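¿De verdad hace falta un zapatero?

Ordenar los zapatos: lo que te cuentan los mayores y lo que podemos comprobar

Seguro que te lo han dicho alguna vez: «Los zapatos, en su sitio». Suena muy razonable. Pero una persona curiosa no se cree las cosas solo porque suenen razonables, y en este artículo vamos a mirar con lupa unas cuantas frases que se repiten en las casas sobre los zapatos, las zapatillas y el mueble donde se guardan. Algunas van a salir bien paradas. Otras, regular.

Primera frase: «La calle está llena de microbios y los traes en la suela»

Es verdad que en la suela de un zapato viajan muchas cosas: tierra, polen, polvo, restos de hojas, a veces caca de perro (puaj) y también bacterias. Cuando los científicos frotan suelas con un bastoncillo y lo llevan al laboratorio, encuentran bacterias. Pero cuidado, porque de ahí mucha gente salta a «si entras con zapatos te vas a poner malo», y ese salto es demasiado largo. Hay bacterias en el pomo de la puerta, en el mando de la tele y en tus propias manos, y la mayoría no te hace nada.

Quitarse los zapatos en la entrada sirve, sobre todo, para que el suelo se ensucie menos. Eso lo puedes comprobar tú. Pasa un trapo blanco húmedo por un trozo de suelo del recibidor y otro trapo igual por un trozo de tu habitación. Compara los dos. Si en tu casa todo el mundo se descalza al entrar, lo normal es que el del recibidor salga bastante más oscuro. Y si no sale más oscuro, apúntalo también, que los resultados raros son los más interesantes.

Donde sí conviene tomárselo en serio es en las casas con un bebé que gatea. Los bebés tocan el suelo y después se chupan los dedos, y no hay manera de convencerlos de lo contrario.

Segunda frase: «Cada zapato tiene su sitio»

¿Quién lo ha decidido? Los zapatos no saben dónde viven. El sitio lo elegimos nosotros, y hay sitios buenos y sitios malos.

Un sitio malo es el armario alto del pasillo. Para guardar las zapatillas allí tienes que ir hasta el armario, abrir la puerta, ponerte de puntillas y empujar. Eso lo haces una vez, con suerte dos, y a la tercera las zapatillas se quedan debajo del sofá. Un sitio bueno está cerca de donde te descalzas, a una altura a la que llegas sin ayuda, y se puede usar sin pensar mucho.

Por eso hay tantos zapateros abiertos, sin puertas, hechos con unas baldas y unas patas. Ves lo que hay, alargas la mano y coges tu par. Los muebles con puertas quedan más elegantes cuando vienen visitas, pero esconden el desorden, y el desorden escondido sigue siendo desorden. Abre uno cualquiera y verás.

Tercera frase: «Aquí caben todos»

Con esta hay que tener mucho cuidado. Los fabricantes de muebles suelen decir cuántos pares caben en cada modelo, pero ¿pares de qué? Un par de sandalias planas ocupa muy poco. Un par de botas de agua ocupa como un gato sentado.

Hicimos la prueba con dos zapateros. El modelo Mokberg, de la tienda Disberg, mide 122 centímetros de ancho. El modelo Gasser, de la marca Brodier, es más estrecho y más alto. Los dos prometían mucho sitio en la etiqueta. Con zapatos de niño, la promesa se cumplía de sobra. Con las deportivas de un adulto de pies grandes, en cada balda entraban bastantes menos pares de los prometidos, y las puntas asomaban por delante. La etiqueta no mentía del todo, pero había elegido los zapatos que más le convenían.

Si quieres saber cuántos pares caben en una balda de tu casa, no hace falta creerse ninguna etiqueta. Mide el ancho de la balda con una cinta métrica. Luego junta un par de zapatos, talón con talón, y mide lo que ocupan a lo ancho. Divide el primer número entre el segundo. Si la balda mide 122 centímetros y tu par ocupa 20, te saldrá 6 y un poquito. Ese poquito no sirve para nada, porque no existen los pares de un décimo. Caben seis.

Con las zapatillas de suela gruesa hay otro detalle. A lo ancho ocupan parecido a las demás, pero son más altas, así que importa la distancia entre una balda y la de arriba. Antes de apilar nada, mete la mano con el zapato cogido y mira si entra sin rozar. Si roza, acabarás metiéndolo a la fuerza y un día se caerá la fila entera.

Cuarta frase: «Hay que poner las puntas hacia la pared»

O hacia fuera, según a quién le preguntes. Hay familias que discuten por esto como si fuera cosa de vida o muerte. Vamos a verlo con calma.

Con las puntas hacia la pared, los talones quedan delante. Es cómodo para coger el par, porque metes dos dedos en los talones y tiras. En las chanclas y las zapatillas abiertas por detrás, además, la abertura mira hacia ti.

Con las puntas hacia fuera ves mejor el color y la forma, y encuentras antes el par que buscas. A cambio, el barro que se haya quedado en la puntera está a la vista de todos.

¿Cuál es la correcta? Ninguna. No hemos encontrado una sola razón de peso para obligar a nadie a usar una de las dos. Lo único que ayuda es que dentro de una misma balda todos miren hacia el mismo lado, porque así encajan mejor y se distingue enseguida si falta uno. Y si en tu casa alguien insiste mucho con su manera, puedes preguntarle por qué. Con educación, claro.

Quinta frase: «Los pares no se separan nunca»

Esta sí es una buena regla, y es la más aburrida de todas. Una zapatilla sola no te sirve para salir a la calle. El tiempo que se pierde con los zapatos casi nunca se va en ordenar, se va en buscar el que falta.

Haz el siguiente experimento. Una mañana, cronometra lo que tardas en encontrar tus dos zapatos cuando los dejaste tirados la noche anterior. Otra mañana, cronometra lo mismo después de haberlos dejado juntos. En nuestra prueba, el peor caso fue de casi 251 segundos, más de cuatro minutos, y el zapato estaba detrás de la mochila. Fue una sola mañana y una sola casa, así que no vale para afirmar nada sobre el resto del mundo. Prueba en la tuya varias veces antes de sacar conclusiones.

Las zapatillas de estar por casa se separan más que las otras. Como se quitan sin desatar nada, salen volando en cualquier sitio: una en el baño, otra junto a la cama. Si las tuyas son del mismo color que las de tu hermana o tu madre, mira el número de la suela, que suele estar escrito en la parte de abajo, o haz una marca pequeña con rotulador por dentro.

Sexta frase: «Guárdalos ya, que estén recogidos»

Aquí los mayores se equivocan bastante. Un zapato que vuelve mojado de la lluvia o sudado de la clase de gimnasia no debería ir directo a un mueble cerrado. Dentro de un armario sin aire, la humedad tarda mucho en marcharse, y a las bacterias que producen el mal olor les encanta la humedad. Es mejor dejarlo un rato en un lugar ventilado, con los cordones flojos y la lengüeta levantada. Se puede meter papel de periódico arrugado dentro, que absorbe agua. Cuando el papel esté húmedo, se cambia por otro.

¿Y las bolsitas perfumadas? Tapan el olor un tiempo. Quitarlo es otra cosa. Si el zapato sigue mojado, al cabo de unas horas tendrás un zapato que huele a pies y a lavanda.

Tampoco conviene ponerlos pegados al radiador para ir más rápido. El calor fuerte puede despegar la suela y estropear algunos materiales, como el cuero. En esto sí se ponen de acuerdo casi todos los zapateros de profesión, los que arreglan calzado.

Séptima frase: «Se tarda un minuto»

Depende. Recoger tus propias zapatillas cuando te las quitas lleva unos segundos. Recoger las de toda la familia un domingo por la tarde, con el recibidor convertido en una montaña, es otra historia. La frase es cierta si se hace cada vez y falsa si se deja para luego. Quien la dice suele olvidarse de aclararlo.

Para que no se forme la montaña, en algunas casas se reparten las baldas. La de abajo para los pequeños, que llegan bien; las de arriba para los mayores. También funciona guardar en una caja lo que no se usa en esa época del año. En abril, por ejemplo, las botas forradas ya pueden irse al trastero y dejar hueco a las sandalias.

Unas pocas palabras que te pueden servir

Balda: la tabla horizontal donde se apoyan los zapatos.
Montante: la pieza vertical que sujeta las baldas. Puede ser de metal o de madera.
Reborde: la parte levantada de una balda que evita que las cosas se caigan por detrás.
Puntera: la parte de delante del zapato, donde van los dedos.

Ahora te toca desconfiar a ti. Elige una frase de tu casa sobre el orden, da igual cuál, y busca la manera de ponerla a prueba con una cinta métrica, un reloj o un trapo.
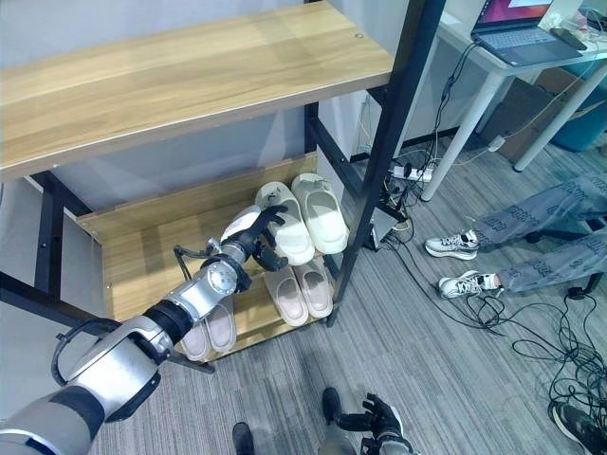

¿Por qué huelen peor unas deportivas que unas chanclas?

Porque las deportivas rodean todo el pie y dejan pasar menos aire, de modo que el sudor se queda dentro y las bacterias que se alimentan de él producen mal olor. En las chanclas el pie va casi al descubierto y el sudor se seca antes. Aun así, unas chanclas que no se lavan en todo el verano también acaban oliendo.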